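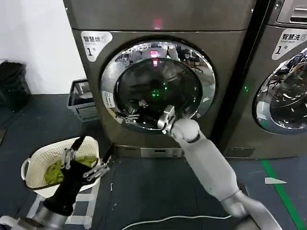
Dryer No. 1 at Naltham, door partly open, with the right gripper on the edge of the door and the left hand above the basket.

Laundry handling trial: status and changes to floor duties

Jul 13, 2018

The robot handling trial at Naltham has moved from engineering control to daily operation under the laundry team. This item covers what the equipment does, what it does not do, and how the duties of the day and evening crews change as a result. The written procedure is posted in the laundry office and takes precedence over this summary.

Scope

The trial covers the No. 1 washer and No. 1 dryer, which stand side by side. Both are front-loading machines and neither has been modified. The handling software is Morikawa, supplied and maintained by Vallon. Morikawa plans the arm movements and keeps the event log. It has no connection to the washer or dryer controls and reads the state of each door by camera.

The task is divided into four steps: open the door, take a garment from the basket, place it in the drum, close the door. Unloading uses the same steps in a different order. Program selection and detergent remain manual. An operator also starts every cycle, and this will not change during the trial.

Results from the first period

Logging began in January. Up to the handover, Morikawa recorded 1,193 completed loading and unloading sequences. A sequence is marked complete only if no one touched the robot, the basket or the door between the first movement and the last. Sequences in which an operator stepped in are logged separately and reviewed by Vallon.

Most interventions fall into two groups. In the first, the gripper closes on the door edge but loses contact before the door has swung far enough for the arm to enter. In the second, more than one garment comes out of the basket at a time. Sleeves and waistbands tangle, and the second item hangs over the rim or falls to the floor.

The door problem was reduced by changing the approach angle of the right wrist. The robot now takes the lower part of the door edge and keeps hold of it 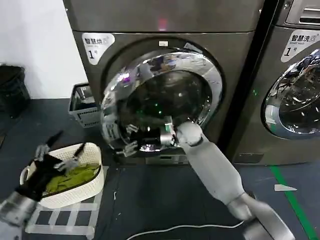
until the left hand has finished its first pick from the basket. Cycle time went up slightly. The crew accepted this, as a slower sequence costs less than a stop and a manual restart.

The tangling problem is still open. Shaking items apart before they go into the basket helps, and this is now part of the sorting step. Vallon is testing a second pick position for the left hand. If it is adopted, the basket position will be revised and the procedure reissued.

Changes to duties

The loading position on the evening crew is withdrawn for the No. 1 pair. The person assigned to it moves to sorting and inspection, at the same grade and on the same hours. No positions are removed from the roster. Manual loading continues unchanged on all other machines.

Sorting takes on more work than before. Items must be checked for closed zippers, emptied pockets and loose cords before the basket goes on its stand. Previously the loader caught many of these at the drum. The robot does not check for them. Several crew members raised this during the trial, and the sorting allowance has been extended to match.

Bending and reaching into the drum were the most common entries in the strain reports from this area. Those movements are reduced for the No. 1 pair, though they are still needed when an item stays behind. Standing time at the sorting table has gone up. Mats and a height-adjustable table have been ordered, and crew members should report foot or back discomfort in the usual way so that the two periods can be compared.

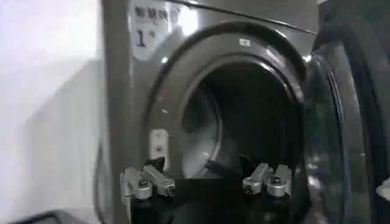
Wrist camera view into the drum of a No. 1 machine, with the two gripper fingers at the opening.

Drum check

The wrist camera gives a usable view of the front of the drum. The back is mostly in shadow, and dark fabric is hard to separate from the drum surface. Do not rely on the camera view to confirm that a drum is empty. Put the robot in hold, wait for the arms to stop, and check by hand with a flashlight. Log the check before releasing the hold.

The request for a drum light has been passed to Vallon. No delivery date has been given.

Working near the arms

Stay outside the reach of both arms unless the hold is set. The arms can start from rest without a sound. A door that is left half open should not be pushed shut while a sequence is running, even when the arm appears to have let go of it. Use the hold first.

Each operator needs to complete 100 supervised sequences before working the pair alone. Sequences worked during the trial count toward this total if they carry your operator code. Anyone who is unsure of their total can ask for a printout at the laundry office.

Maintenance

Finger pivots and screws are inspected at the start of each shift. The gripper pads are replaced after 2,000 closures, and Morikawa displays a notice when this is due. Lint on the wrist camera lens is to be removed with the dry cloth only. Solvent wipes have already clouded one lens cover.
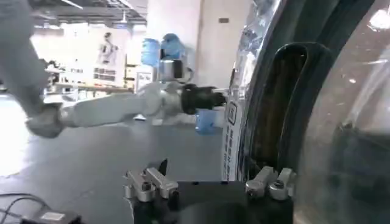

Wrist camera view across the floor, with a white and gray arm reaching in from the left.

Next steps

Dradcombe will begin its own trial once the revised basket position has been settled. Crew members from Naltham may be asked to support the first weeks there. Travel time will be paid, and participation is by agreement with the shift lead.

Comments on the procedure should be entered in the laundry office log with the sequence number, where there is one. Entries are reviewed together with the Vallon intervention list, and replies are written on the same page.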